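How Does Thread Turn Into Cloth?

By Olga Campos
Shares 608 | Comments 13

Look down at your shirt. Now look closer. Even closer! If you put your nose right up to your sleeve, you might spot tiny lines going this way and that way. Those lines are threads, and somebody (or some very busy machine) had to lock them all together before you could wear them. So how is it done?

Start with a fluffy mess

Most cloth begins as fibers. A fiber is a very thin strand, like a hair. Cotton fibers grow in a puffy ball around the seeds of the cotton plant. Wool fibers grow on sheep. Linen comes from the stem of a plant called flax, which has pretty blue flowers, and silk comes from the cocoon of a caterpillar!

One fiber all alone is weak. You can snap it with your fingers. But twist a bunch of them together and they grip each other so tightly that you can pull and pull and they won't let go. That twisting is called spinning, and people have been doing it for thousands of years. You can try it with a cotton ball. Pull a bit of it out slowly with one hand and roll it between your finger and thumb as you go. Hey – you made thread!

Over, under, over, under

Weaving needs two sets of threads. The first set is called the warp. Warp threads are stretched tight on a frame called a loom, all side by side like the strings on a harp. The second set is called the weft, and it travels across, going over one warp thread and under the next. On the way back it does the opposite.

If you've ever woven strips of paper into a place mat, you already know how to do a plain weave. Bedsheets are often made this way. So are lots of handkerchiefs, and the canvas that painters paint on.

Change the pattern and you get a different cloth. Go over two threads and under one, then shift along by one thread in every new row, and slanting lines start to appear. That's called twill. Your jeans are twill! Turn the leg of a pair inside out and see if you can find the slant. Lines can also run at an angle just because of the way a cloth has been put down, so it's fun to turn a piece around and see what changes. 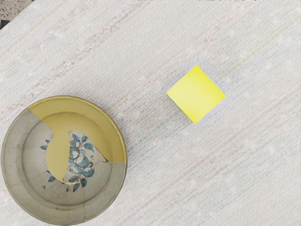 Where do the colors come from?

You can dye cloth after it's woven, and then the whole thing soaks up one color. Or you can dye the threads first. That's how stripes and checks are made. Put some red threads in the warp and you get red stripes running the long way. Put red in the weft too and the stripes cross. Where red crosses white, your eyes mix the two and you see pink, even though there's no pink thread there at all!

Long ago, all dyes came from nature. Madder root made red. A plant called indigo made deep blue. Onion skins make a lovely golden yellow, and you can still try that one at home with a grown-up and a big old pot.
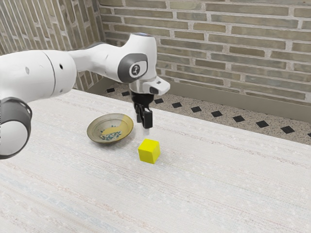
Bumpy, smooth, thick, thin

Why does a towel feel so different from a ribbon? Part of it is the thread. Fat, lumpy thread makes rough cloth, and fine thread makes smooth cloth. Part of it is how close together the threads are packed. A towel has an extra trick: it is covered in little loops, and the loops soak up water. Satin has its own trick too. Its threads float over several others before they dip under, so light bounces off them and the cloth looks shiny.

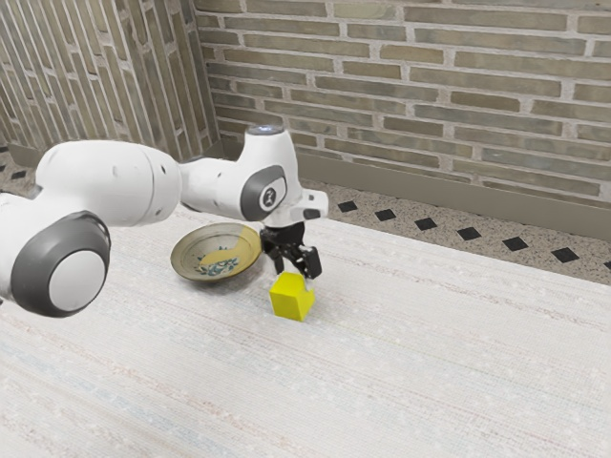
Knitting is another story. A knitted cloth can be made from just one long piece of yarn, pulled through loop after loop after loop. Loops can stretch, and that's why socks and sweaters hug you and bedsheets don't.

Make your own mini loom

You need a piece of stiff cardboard, some yarn, scissors and tape.

1. Cut 13 little slits along the top of the cardboard and 13 along the bottom.
2. Tape the end of your yarn to the back. Wind the yarn up and down through the slits until they are all full, then tape down the other end. Hello, warp!
3. Cut a long piece of yarn in a new color and go over, under, over, under, all the way across.
4. Turn around and come back, doing the opposite. Push each row down with a fork.
5. Keep going until you run out of room, then cut the warp threads at the back and tie them in pairs.

My first one came out shaped like an hourglass from pulling the yarn too tight at the sides, so leave it a bit loose at the turns. I still use it as a coaster!

13 comments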